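Holtano Garment Handling – Progress Report to Edach
Submitted 13 September 2019 by Demetrius Montoya

Status in brief

The two-arm folding cell at Irnby was stopped for part of this period after a fault in the left arm. No one was hurt and no hardware was lost. The fault has been traced and a fix is in place on the bench. The folding milestone will be late by 2 weeks.

Fault

During a shirt-folding run the left gripper kept closing force on the fabric after the controller had ordered a release. The right arm went on to its next move, a lateral pull toward its own side. The shirt went tight between the two grippers and the left wrist was dragged off its planned path until the joint torque limit tripped and both arms froze. The operator pressed the emergency stop and opened the left gripper by hand.

The log shows that the release command was sent and acknowledged. The finger position reading did not change afterward. The controller took the acknowledgment as proof that the fingers had opened, and the position reading was not checked before the right arm was cleared to move.

Up to that point the cell had completed 786 fold attempts in this test series. A search of the stored logs found 7 earlier cases with the same pattern, all on the left arm. In each of them the fingers opened late but before the pull began, so no alarm was raised.

Cause

Marisol Greenberg reproduced the late release with the arm held at a low wrist angle. At that angle the gripper cable is bent close to its connector, and the position signal and the motor supply both drop out for short periods. The acknowledgment comes from a board upstream of the connector and is not affected. The right arm has a different cable run and did not show the fault in the same test.

Work since the fault

The left gripper connector was replaced and the cable given a longer loop. The controller now waits for a measured finger opening before either arm may pull. If the opening is not seen in time, both arms hold position and the run ends. T-shirt trials with both grippers on the fabric have resumed at reduced speed. 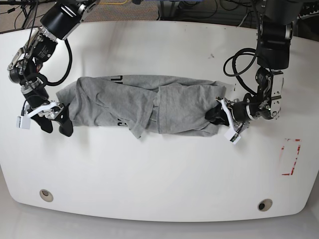
Mortimer Calloway asked, on reading the draft, why the torque limit should be the thing that stops a pull at all. His view was that a limit set high enough to lift a damp towel is too high to protect a wrist, and that the cell needs a separate, lower limit for any move where both grippers hold the same piece of cloth.

We agree with this. A second limit for shared-hold moves has been written and is under test. Two shirts have been stopped early by it without cause – the setting will need tuning for heavier knits.

The repaired cell has run 536 attempts at reduced speed with no late release recorded. Full speed will not be restored until the shared-hold limit has been signed off by Remedios Carretero.

Effect on plan

The sleeve-tuck work moves back behind the safety changes. The transfer to the Saarela site is still planned for February. Spare connectors have been charged to the existing parts budget and no added funds are requested. The full fault log is available to Edach on request.

Holtano Garment Handling, Irnby | Contact: project office | © 2019 Holtano | Back to top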